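Refurbishing an Office Desktop: Notes on Opening, Cleaning and Reassembly
2021-07-22 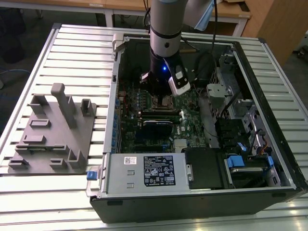
Purpose of these notes

The following account records the procedure I use when an older office desktop comes in for cleaning and inspection. The present machine is a Dell tower, laid on its side with the side panel removed. It is a model of a kind that many offices bought in quantity and retired in quantity, and a fair number of them remain serviceable.

The notes are written for readers who have asked, since the entry I published in June, for a fuller treatment of the interior. That entry covered keyboards and monitors only. It has been read 2,243 times, and most of the correspondence it produced concerned towers.

Before the panel is removed

The computer is shut down, unplugged at the wall, and left for several minutes. The power button is then pressed once with the cord disconnected. External cables are labeled with paper tape before they are set aside. I record the service tag in the ledger, together with the name of the previous user where one is supplied, and I note any damage to the outside of the case.

The tower is placed on its side on a firm, level surface. A metal bench top with slots is convenient in most respects, but small screws find their way into the slots. A shallow dish should be kept within reach.

The board

The green motherboard takes up the central floor of the chassis, and with the tower on its side it can be examined from directly overhead. The processor socket has a square metal retention frame with a lever. The lever should not be touched during ordinary cleaning. When the processor must come out, the lever is released slowly and the part is lifted straight up.

Along one edge is a column of blue capacitors and connectors. Capacitors are inspected one at a time under a good lamp. A flat top is acceptable. A domed top, or any brown residue at the base, is entered in the ledger and the machine is set aside for a decision. I do not replace capacitors myself and refer that work to Igor Adamczyk, who has the proper iron and considerably better eyesight.

The small finned heatsink below the socket area deserves more care than it usually receives. Dust packs down between the fins and a brush drawn across them will leave most of it behind. The brush should be drawn along the fins.

The graphics card

The card in this tower is black with a silver label strip. I copy the details from a label before doing anything else, as labels on older cards become brittle and do not always survive handling. To remove a card, the bracket screw is taken out first, the retaining catch on the slot is pressed, and the card is raised evenly by its edges. A card that resists is usually still held by the catch.

Contacts are wiped with isopropyl alcohol on a lint-free cloth. I have used Sodent cloths for some time and find them satisfactory.

Drives and wiring

The drive cage holds its bays behind blue plastic clips. These clips are squeezed, and the drive is drawn out with steady pressure. They become less flexible with age, and a replacement is harder to obtain than one might suppose. I keep 2 spares in a marked envelope.

Bundled yellow, orange and black wires run along the side of the case near the cage. I leave factory bundles as they are wherever possible. If a tie must be cut, a new one is fitted in the same position before the panel is returned. The black plastic air shroud is washed separately in lukewarm water and dried overnight.

Reassembly

Parts are returned in the reverse order of removal. The dish is checked for remaining screws, the interior is checked once more with the lamp, and the machine is started with the panel still off so that the fans can be observed. The panel is fitted after shutdown.

Readers have inquired about thermal compound. A small amount in the center of the processor is sufficient. A comparison of the Trultus and Strazds products is in preparation and will be posted separately once the remaining tube has been used.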